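Make the Simulator Messier

For most of the time I have been writing about robot learning, I have filed simulation papers under "nice, but call me when it's real." I want to take that back, in public, and the paper that did it is the kitchen-and-living-room study from Anitha Iyer and Raghavendra Shetty's group.

The method is easy to tell. They have a simulator called Kubo, which builds furnished rooms. They have a policy called Kanier, which looks through the robot's own cameras and picks the next arm motion. The usual recipe is to put the policy in one tidy room, run it until it gets good, and then change the colors of things so it doesn't get too attached to any of them. Iyer and Shetty did something plainer. They trained in 1,000 different rooms, with a modest number of tries in each, and they let the rooms be badly kept. Things get left on the furniture. Doors stand open. Objects land wherever the random placement puts them, and if that is awkward for the robot, then the robot has an awkward day.
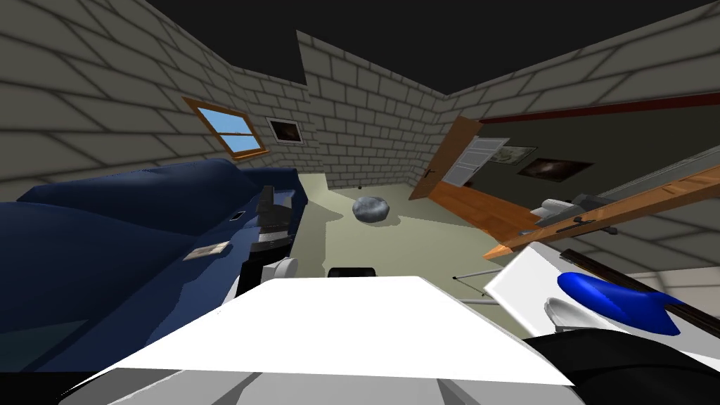

Clutter is the part I care about, and it's the part the field has mostly cleaned away. I've sat through a lot of talks where the test scene was one table, one mug and good light, and I've clapped at the end of them too. But think about what a home robot is up against before it touches anything! It has to sort out what matters from what is merely there. In one of the Kubo rooms there's a blue sofa with a beige tag lying on the seat, an open door with another room's floor showing past it, and a long plank slanting across the right side with a metal gadget sitting on it. The robot's own white body takes up a great deal of its view as well. None of that would survive the tidy-scene recipe, and all of it is the kind of thing a policy should learn to live with.

The result that got me out of my chair is on page 34 of the report, and it's a small table. The tidy-room policy and the messy-room policy were each given 200 pick-up attempts in rooms that neither had seen. On rooms with very little in them, the two came out close enough that I wouldn't bet on either. Once the clutter went up, the tidy-room policy fell apart, and the messy-room one lost only a little ground. Same network, same amount of training in total. The only thing that changed was what it had been asked to put up with along the way.

I got excited and called Muthu Sundaram, who works on grasping at Nustar and who has talked me down from a number of things over the years. He liked the table. He also had two complaints, and I think both are fair. The first is that random clutter isn't human clutter. People leave things where they use them, and a random generator doesn't know that. The second is contact. A rendered bowl is a shell made of flat faces, and when a gripper closes on a rim, the simulator has to guess at friction and at how much the thing gives. Get the guess wrong and the policy learns a grip that only works on the inside of a computer.

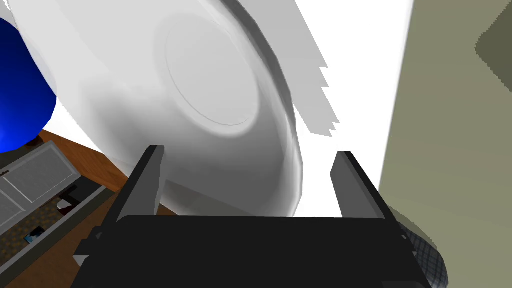 I take the contact complaint more seriously than the first one. Bowls are a good place to look, as they're wide, curved, and there are a lot of bad ways to hold one. The report says less about them than I'd like. Mugs and boxes get their own breakdown, while bowls are lumped in with plates under "dishes," and that line of the table is the weakest of the lot. I'd love to see it split out. If the failures are mostly the fingers arriving in the wrong place, more rooms may help. If the fingers arrive fine and the dish slips, then no amount of mess in the background will fix it, and somebody has to go and work on the physics.

Şengül Polat, who runs the hardware side at Ikham, made a different point when I wrote to her. She thinks we ask simulated results the wrong question. We want to know whether the score carries over to a real arm in a real apartment, when what she wants first is for the ranking to carry over. If method A beats method B in Kubo, does A also beat B on her robots? That's a much cheaper thing to check, and if the answer is yes often enough, a simulator earns its keep even with fake friction and square-edged crockery. She has 2 arms free in March and means to try it with both policies.

So here is what I'd ask of anyone building one of these room simulators. Publish the messy rooms along with the clean ones. Report the score as the clutter rises, as a curve, so that we can see where a method starts to give. Keep the ugly camera angles, the ones where the robot's own arm blocks half of what it needs, because a real robot gets those all day long. And please break out the bowls.

Sivaprasad Salian, a reader who trains policies on a single desktop machine, wrote to ask whether any of this is within reach for a small group. I think it is. The rooms are generated once and can be reused, and the training budget in the report was the same for both recipes. He's planning to start with the low-clutter rooms and work up, and I've asked him to send me his curve, whatever shape it has.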